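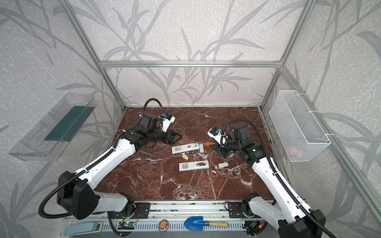

Oficina > Automação > Software > Dicas de bancada

novembro - por Hélène Fortin

Dicas de software para tarefas bimanuais com peças pequenas

As notas que seguem valem para dois braços montados no mesmo trilho, cada um com câmera no punho, trabalhando sobre controles remotos abertos, tampas de bateria e outras peças de poucos centímetros. Supõe-se que o controle de juntas já funciona e que o leitor tem acesso ao código do planejador.

Relógio único. Carimbe as imagens e os estados das juntas na mesma máquina, no instante da captura. O carimbo feito na chegada ao nó de percepção inclui a fila do driver, e a fila varia com a carga. No Sevell, o parâmetro fica no arquivo de sensores e vem desligado. Com as câmeras a 30 quadros por segundo, um quadro de atraso com o punho em movimento já desloca a borda da tampa mais do que a folga do encaixe.

Exposição fixa. Desligue exposição e balanço de branco automáticos nas duas câmeras de punho. Quando o punho desce, uma peça branca ocupa boa parte da imagem, a exposição cai e o segmentador perde os botões pretos. Ajuste com a garra na altura de trabalho e salve os valores junto com a calibração.

Fundo com veios. Mármore e granito confundem detectores de contorno. Um veio claro tem largura parecida com a lateral de uma tampa vista em ângulo. Duas medidas ajudaram: gravar 200 imagens da mesa vazia como negativos e exigir que a detecção apareça nas duas câmeras antes de virar alvo. A segunda é mais barata, mas só serve na área comum.

Zona compartilhada. Defina no planejador um volume central com trava. O braço que entra segura a trava até recuar o punho, e o outro espera fora. Inclua no modelo de colisão o conduíte do cabo, com folga; o modelo que acompanha o braço costuma trazer só os elos rígidos. Tyson Beaudoin usa cápsulas de raio fixo ao longo do antebraço - grosseiro, porém rápido de verificar.

Descida até a mesa. Não confie na altura nominal do tampo. Meça em quatro cantos, ajuste um plano e grave-o. Nos últimos 30 mm, troque controle de posição por controle de impedância com rigidez vertical baixa. Limite a corrente dos dedos na mesma transição.

Tampas de bateria. Estime a orientação pela lingueta e ignore o contorno, que é quase simétrico. Se a confiança ficar abaixo do limiar, peça ao planejador uma segunda vista antes da pega. Após 5 tentativas sem pega, encerre a tarefa e salve o registro completo, inclusive as imagens descartadas.

Parafusos. O detector geral não os enxerga com regularidade. Use um recorte em resolução plena ao redor do controle remoto e rode o modelo pequeno só ali.

Versões. Guarde no mesmo diretório a calibração mão-olho, o plano da mesa, os parâmetros de câmera e o hash do modelo. Sota Higuchi acrescenta a versão do firmware das garras, depois que uma atualização inverteu o sinal de abertura na célula de Stondale.

Para reproduzir um erro, carregue o diretório inteiro e desative a replanificação em linha - com ela ativa, a trajetória reproduzida diverge da original já no primeiro desvio.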